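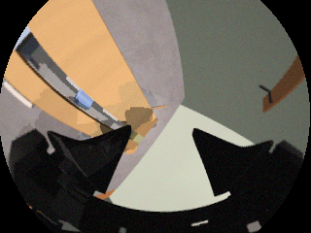
Tan, gray and pale green, with black corners.

So my aunt left me her seat on the night ferry to Orumport. Not money, not the house in Cerness, a seat! Number 202, by the window, paid up for the next 50 years. I went in January just to see it, and there was an old man already sitting there, eating a pear.

"You're late," he said. "She was always on board by 7."

I told him she'd died. He nodded, wiped his knife and moved over one (he had the seat next to it, same deal, same 50 years). We didn't talk again until the lights of Jirkia came up, and then he cut what was left of the pear in two and gave me the bigger half.

I've booked the Friday off work for next month.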